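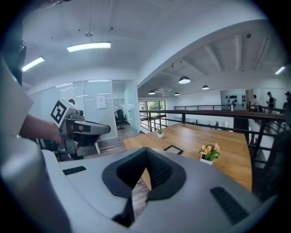 August, afternoon, upstairs

Table clearing again, with the two hand-held grippers. The question is still the one Radka Zupan put on the list: which chores around the workshop could go to a machine now, and which should we stop promising people.

Running total is 700 demonstrations for clear-and-wipe. Of the last 40 trials on the Brernley arm, 29 finished without a hand from us. Most of the failures were at the wiping stage. It lifts things off well enough, then goes over the same strip of table twice and leaves the next one. Zanow's people say they see the same with their policy, so I don't think it's our data alone.

Potted plants are worse than cups. A pot with a plain rim is fine. Once leaves hang over the rim the arm goes in at the wrong height and closes on the plant. For the next batch: approach low, from the side, grip the pot and never the rim. Slow down before contact. I was rushing this in the early demos and it shows.

Flat things lying flat on the table are still a no. By hand I slide them to the edge and pinch from there. The arm has copied the slide but lets go too soon. Try 5 demos with a longer pause at the edge before adding more of anything else.

Time per table: about four minutes for the arm, under one for me. Radka thinks speed doesn't matter if it runs after everybody has left. I half agree – it matters if someone has to stay and watch it, and at this failure rate someone does.

Where I'd put things today:
Cups and small boxes to a tray – yes, supervised
Plants – not yet
Wiping – only on a bare table
Sweeping under the table – haven't started
Sorting screws at Skusine – their fixed machine does it already, leave it alone

Halilović asked for replacement finger pads with a softer backing. Order two sets, and keep the old pads until we've compared them on the pots.

Rerun the wiping trials in the morning with the slower approach.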